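Skomlow Cups – data card

Skomlow Cups is a set of tabletop demonstrations for training manipulation policies on one narrow skill: turning tipped drinkware upright. Recordings come from hand-held grippers with the camera looking out over the fingers. No arm is needed for collection. The set was put together at Koltico and is meant to be used with the Altix loader, version 3 or later.

Contents

300 episodes in the current release. 65 of them are held out for evaluation and should stay out of training. Each episode folder has the video, the gripper width per step, the estimated hand pose and a one-line task text.

Start states

Vessels are laid down by hand before recording, with mixed headings. Translucent cups, opaque cups and a metallic bottle share the table so that a policy can't lean on one kind of surface. The cloth is patterned on purpose – an early batch on a bare table trained well and transferred badly.

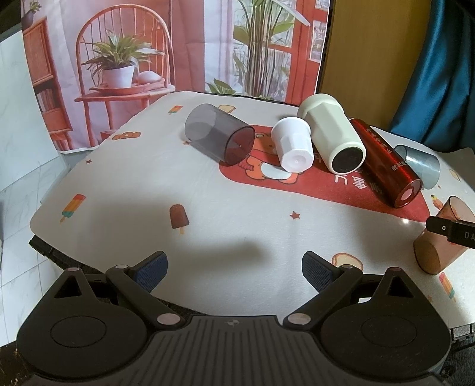
Sundaram: Does the loader keep episodes where the operator drops a cup and picks it up again? I'd want those for recovery, but not mixed in with the clean ones.

They are kept and tagged "retry" in the index. The default split leaves them out. Set include_retry to true to get them back.

Labels

An episode is split into segments, one per vessel handled. A segment starts when the fingers begin to close and ends when they are clear of the vessel again. A vessel counts as upright only if it stands without support at the end of its segment. Segments shorter than 200 milliseconds are dropped as noise.
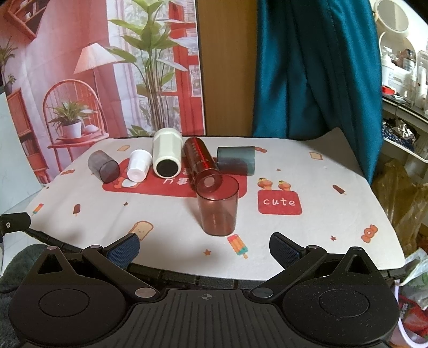
Mixed state: reddish-brown cup upright at the front, dark red bottle still on its side.

Known problems

Pose estimates drift when the fingers cover most of the view.
Clear plastic gives poor depth. Don't train on depth alone.
Right-handed operators recorded most of the set, so approaches from the left are thin.

Changes

February: task texts rewritten to one style, duplicate episodes removed, index rebuilt. Old index files will not load.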